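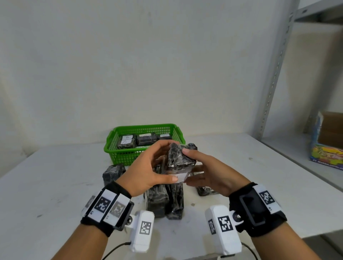
Coltine clear film bags are flat, unprinted bags for folded textiles and other soft goods that are packed by hand. The film is thin enough to follow the contents and creases when the pack is gripped. Dark goods wrapped in clear plastic, as on the white tabletop, stay recognizable by color and pattern without opening: black and gray mottling reads plainly through the crinkles. A small white label near the lower edge leaves most of the face open to view. Packs can be stood upright or laid on their side. For short moves between table and shelf, an open mesh basket with rim handles is sufficient.

Specifications
Item number: 3356
Material: low-density polyethylene, clear, uncolored
Closure: fold-over flap with adhesive strip, resealable
Side seams: heat-sealed
Vent holes: 4, punched, lower half of back panel
Sizes: small, medium, large
Carton quantity: 500 (large) or 1000 (small and medium)

Packing notes
Fold the goods to slightly less than the width of the bag. Insert folded edge first and press the air out toward the vent holes before closing the flap. Labels up to the width of the flap can be applied by hand or from a dispenser. Apply them after closing; labels applied to an empty bag tend to wrinkle.

Storage
Keep cartons closed, dry and out of direct sunlight. Adhesive strips should be used within two years of delivery.

Ordering
Full cartons only. Mixed sizes ship as separate cartons. For samples or custom sizes, contact Svenja Mühlbauer, Coltine packaging sales.
Page revised 12 Apr 2024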